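How to keep a pain diary your physio will read

12/01/2024 | By Arnar Nørgaard
Filed under: Recovery & Rehab
218 shares | 4 comments

I have started more pain diaries than I have finished novels, and the novels were shorter. When I did my knee in May, the rehab clinic in Eltholm asked for daily notes. My first effort ran to pages and was mainly about the parking.

Use one line a day. Write down the time, what you were doing, and a score out of 100 if your clinic likes big numbers, or out of ten if it doesn't. Stick with the same scale. Mine changed halfway through and the graph looked like the Alps. 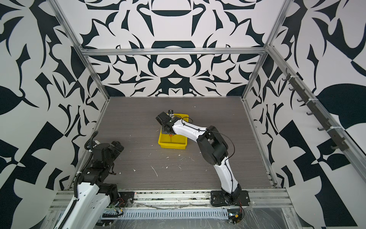
Grey wood-grain surface with patterned walls.

Next, pick your times. Four a day is plenty: on waking, midday, teatime, bed. Set an alarm, as you will not remember, and filling in a whole week in the waiting room is creative writing.

Add what you did about it. "Ice, ten minutes" is useful. "Sulked" is less so, though I left mine in. Note any painkillers with the dose and the time, including the ones you took before the exercises so you could say the exercises went well.

Then mark anything new – swelling, numbness, a knee that gives way on the stairs – with a star. Starred lines are for a phone call, and if the calf is hot, swollen and sore, make that call today. Chest pain or trouble breathing means an ambulance, and the diary can wait.

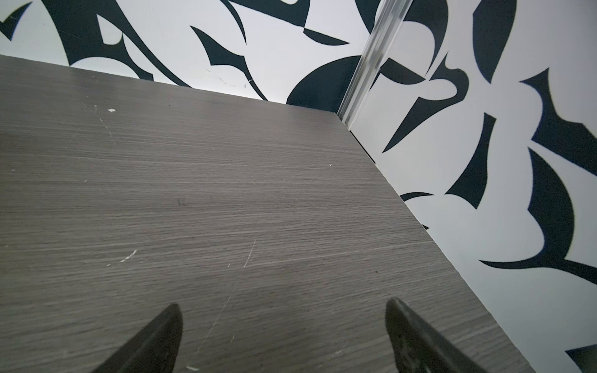 Serrano writes: I did all this after my hip and the scores barely moved for weeks, so I nearly packed it in. Is it worth adding what you managed to do as well, like getting to the shop and back?

Yes, put it in. My scores were dull for ages too, but the walks got longer, and the physio went straight to those. She skipped the sulking entirely.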